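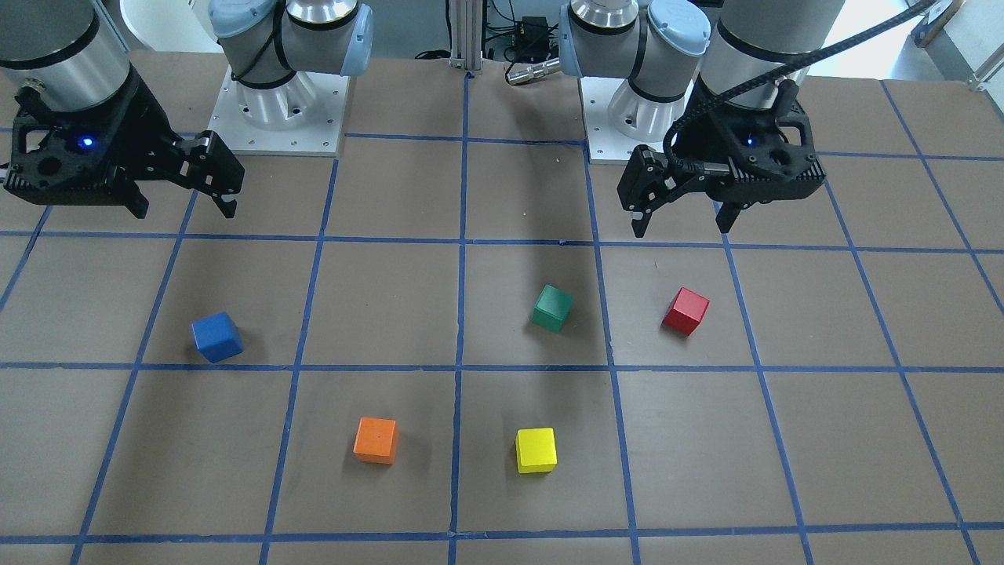 Two Grippers, Two Arms, Five Cubes

Manufacturers quote gripper performance in stroke, force and closing speed. None of those figures says how a gripper will behave when the part is a few millimetres from where the software thinks it is. At the Jullari test room, Begoña Vidal has spent most of July measuring exactly that.

Her bench carries a pair of light-grey arms on white mounting plates, set side by side along the back edge, with an aluminium extrusion post between them. The board in front is brown and marked out in squares with blue tape. The tape is laid by hand and the lines wander slightly. Vidal does not use them for measurement. They tell the operator which square a cube goes back to, and the position error is taken from the arm's own joint readings.

The workpieces are small wooden cubes in blue, green, red, orange and yellow. One colour per cube keeps the vision stage simple, so that a missed pick can be put down to the gripper or the controller with some confidence. Cubes are set down at an angle to the tape. A cube lying square to the fingers is an easy pick and separates good settings from bad ones poorly.

Both arms carry black two-finger grippers with ribbed side panels and a blue indicator light. The comparison is between two sets of control software, Bekum and Haruna, which drive the same hardware. Bekum closes to a commanded width and reports a fault if the fingers stop early. Haruna closes at a set speed until motor current rises past a threshold, then holds. Each was run for 1,440 picks, divided evenly between the arms, and the software was swapped from one arm to the other at the halfway point.

With the cube centred between the fingers there was little to choose between them. Differences appeared once an offset was added. Bekum tended to push the cube sideways with the leading finger and then close on a corner. Haruna, running slower over the last part of the stroke, more often turned the cube flat against the fingertips before gripping. The worst case for both was a cube rotated 45 degrees to the closing direction, where the fingers meet two edges and the grip is unstable whatever the force.

Cable routing proved a nuisance. The braided cable at the wrist has to loop clear of the gripper, and at extreme wrist angles it pulled enough to shift the readings. Vidal discarded those runs and limited wrist rotation for the remainder.

Haruna's weakness is time. Its slow approach lengthens every cycle, and on a line where parts arrive in a fixture the extra care buys nothing. Vidal would use Bekum there. For loose parts on an open surface she prefers Haruna, with the current threshold set lower than the default.

A third controller, Pakumer, goes on the bench from 21st July, using the same cubes and the same offsets.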